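Search this site Go

We use cookies to remember your settings. Accept / Manage

Teaching a home-built arm to pick fruit out of a sink (in simulation first!)

I've been building Plodik, my two-fingered kitchen arm, on a bench at the Keogh workshop since June, and the part I enjoy most is getting it to grab things it has no business grabbing. Fruit is brilliant for this. It's round, it rolls, and every piece is a slightly different shape.

Before you let a real arm near a real sink, practise in a simulated kitchen. You'll need a model of your gripper, a sink, a worktop and a few objects. Fix the virtual camera to the wrist, looking out between the fingers, just as it will sit on the finished arm.
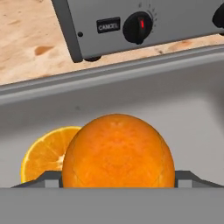

Start with the approach and leave the closing for later. Open the fingers wide, bring the wrist down slowly and stop as soon as the fruit sits in the gap. Check both sides before you go any further. With a whole orange between the fingers and a halved one right behind it, the left finger crosses in front of the half, so a wide swing on that side could easily catch it. Save that pose! I call mine "ready" and go back to it constantly.

Now for the grip:

1. Set the closing speed low. I use 10 on my controller's scale and it still feels brisk.
2. Close until both finger pads report contact, then hold for a moment.
3. Lift straight up until you're well clear of the sink rim. Only then move sideways.
4. Open, go back to "ready", and run it again with the fruit turned a little.

Run 1000 attempts overnight with small random changes to the fruit's position and tilt. My first batch managed 67 good lifts (I was thrilled, genuinely). Softer pads and a slower descent helped far more than squeezing harder, which mostly made the orange shoot out sideways.

Eoin Ní Chonaill lent me a Disto rangefinder for measuring my real sink, and I'd do that early. My rim was higher than I'd modelled it and I had to redo every lift height.

Next job is the same routine with the halves, cut face and all.

Contact | Copyright Pleledmont | Back to top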